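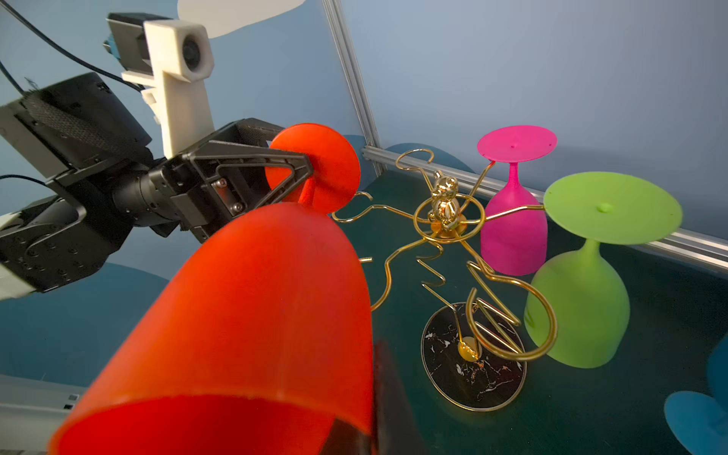

Orange-red glass at the gold bear stand. Plastic stemware, marble base.

Gold Bear Stemware Stand

So I've been selling kitchen odds and ends for a good while now, and I don't think anything has gotten as many "wait, is that a bear?" messages as this one. Yes, it's a bear. A little shiny gold bear sitting right at the top center of the stand, like he owns the place. If you want a plain glass holder I've got plenty of those on the Detus page, but if you want the bear, you're where you need to be.

The idea is simple. Gold metal wire arms curl out from a ring in the middle, and you hang your stemmed glasses on them upside down, foot at the top and bowl at the bottom. The hooks and loops hold them by the stem. It all sits on a round black marble base with white veining and a thin gold rim around it (my favorite part, if I'm allowed to have one besides the bear). There's a small gold dome down near the middle of the base too, where one of the wires comes in. It doesn't do much but I think it finishes things off nicely.

I keep mine on the counter all year. My friend Chathurika Howlader puts hers away until December and then makes a huge deal out of it with ribbon and everything, so you do you!

Hanging the glasses

Hold the glass by the bowl or by the stem, whichever feels better in your hand, turn it rim down, and slide the stem into the arm until the foot is resting on top. Let go slowly the first time. I like to load one side and then the other, mostly out of habit. Some of the loops are big open circles and they cross in front of the neighboring glasses, so go in from the outside and don't try to thread a glass through from behind. I did that on my first evening with it and ended up with three glasses swinging and my husband laughing at me from the couch.

Short stems are fine. Really fat stems are not! If you've got those chunky farmhouse goblets, measure first or send me a note through the Ivilari contact form and I'll check one against my own stand. 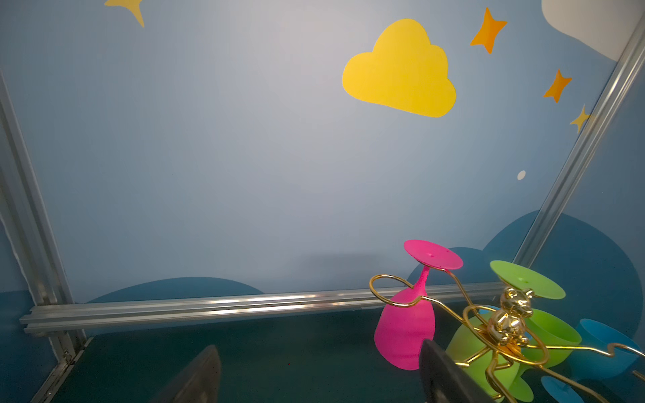
Color is where this gets fun, and I'm a big believer in mixing. A gold stand goes with pretty much anything, so I never match my glasses. Pink next to lime green next to light blue, sure, why not? Everybody remembers which one is theirs, and you can skip those little charms that end up in the junk drawer. Tania Siriwardena bought a stand for her porch and she does all one color, and it does look very grown up, I'll give her that. I'd still go with the mix.

And I'd go unbreakable if there are kids or a hard floor anywhere nearby. Soft or plastic glasses are light, they don't clink, and if you bump the table on your way past with the chips you don't have to stand there holding your breath. You can hang your real glass ones too — just be a bit more careful when you're taking one off.

Looking after it

Dust is the main thing with curly wire. I use a soft dry paintbrush for the loops and a slightly damp cloth for the marble, then dry it right away. No scrubby pads on the gold, please, and no dishwasher. The bear shows every fingerprint, so he gets a wipe before company comes. Dry your glasses before you hang them or you'll have drips on the base, and marble doesn't love wine or lemon juice, so wipe those up quickly.

What comes in the box

The stand, with the bear already on it, and a folded care card. Glasses are sold separately, all colors, over on the Howlader stemware page (Chathurika's shop, she picks them and she has a much better eye than I do).

Item number: 3675
Matching glasses: see list 1259
Returns: 90 days, unused, in the original packing

Shipping

I pack these myself and they go out every Wednesday. Marble is heavy for its size, so please don't lift the box by the flaps. When you unpack, get one hand under the base and leave the wire alone until it's standing on the table. If anything shows up bent or chipped, send me a picture and your order number before you throw the box out, and I'll sort out a replacement.

A couple of things people ask

Ifeanyi Uzor wrote in wondering if the stand works for champagne flutes. Mine hold okay, but the tall ones can come close to the base, so check your height. Piyumi Jayawardena wanted to know if I'd sell her just the bear. Sorry, no, he's staying with the stand!

I'm hoping to add a silver one if the workshop at Gravach can get the finish right. Put your email on the waiting list if you'd like to hear when it's in.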